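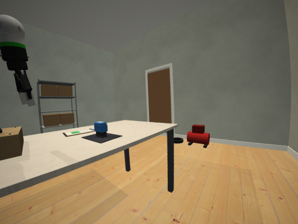

Okileck with the Satti scene pack: a month of recording demonstrations

I've been gathering demonstrations for a small pick-and-place policy since October, and I've done nearly all of it in Okileck, the recording tool from Fellanora. I used to drive a simulated arm with a pile of my own scripts, a game controller and a folder naming scheme that only made sense before midnight. So I was ready to like this, and I do like it, a lot, though a couple of things bug me.

The idea is simple enough. You load a scene, you drive the arm yourself, and every run gets saved as an episode with all the views, the joint positions and the gripper state lined up on one clock. The lining up is the part I was worst at doing on my own. My old data had views drifting apart by the end of a long take, and I'd find out two days into training. In 875 episodes with Okileck I haven't caught a single drift, and believe me, I went looking!

Satti is the scene pack I bought alongside it. You get a tabletop in a workshop sort of room, with a two-finger gripper and a handful of props to move around. What sold me is how much ordinary stuff is in there that has nothing to do with the task: cardboard boxes on shelves, a clipboard lying on the table, a red machine over on the floor. My first policies were trained on a bare table in a gray void and fell apart the minute anything else showed up. A bit of junk in the background is good for them.

Most of my episodes use the little blue block and the dark mat. It's a dull task – which makes it a great first task. You can do one badly, see exactly where you went wrong, hit reset and be going again before you've let go of the controller. On a good evening I get 40 clean ones done and still have time to eat.
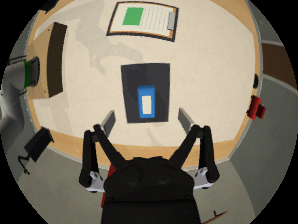
The blue block on its mat, from one of the wide views.

These wide views took me a few days to get used to. Straight lines bow, the table bulges, and my first instinct was to flatten everything before training. I ended up leaving it alone. The round picture takes in the whole work area plus the fingers, and in my tests the policy trained on the raw version did better than the flattened one. You can turn on correction at export if you disagree, and it doesn't touch the stored originals, so there's no harm in trying both.

Driving feels good. There's a slow mode on the left trigger that I now hold down for the last stretch of every approach, and it has made my recordings so much smoother. Jerky demonstrations teach jerky habits. I threw out my whole first batch after watching the playback, since half of it was me overshooting and creeping back.

The review screen deserves its own paragraph. Each episode opens with all its views side by side and a scrub bar, and you mark it keep, drop or fix. Fix lets you trim the ends, which I use constantly because I always fidget before I start. Keyboard shortcuts for everything. I can get through a Wednesday night's recordings with one hand on a coffee.

Then there's Allow, the add-on that checks each take against rules you set. I have mine refuse anything where the arm sits idle for too long or the object starts outside a region I drew on the table. It's fussy to set up and the rule editor looks like it came from a different program, but it has saved me from my own laziness more than once. Around the middle of the month I'd slipped into starting the block in nearly the same spot every time, and the coverage plot in Allow made that painfully clear. I spent the next two evenings filling in the corners.
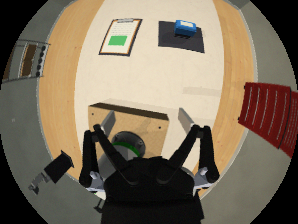 Open gripper, wooden block in front, mat and clipboard at the far side.

Now the gripes. Exports are slow. A batch of 25 episodes with every view at full size is enough time to walk the dog, and the progress bar sticks near the end for no reason I can find. You can't rename a task after you've recorded under it, so I am stuck forever with one called "blok test". Shadows from the arm can fall right across whatever you're working on, and there's only one light you can move. I'd love a second. And the manual skips the episode format almost entirely; I worked out the timestamps by opening files and squinting.

Would I want it for a big team? Hard to say, there's no way to share a review queue that I've found. For one person with a controller and some patience it's a joy. I've already started a second set with the gripper beginning farther out and a lot more variety in how I come in, and I'm recording it in the same scene with the same rules.

Four and a half stars. The missing half is for the export bar.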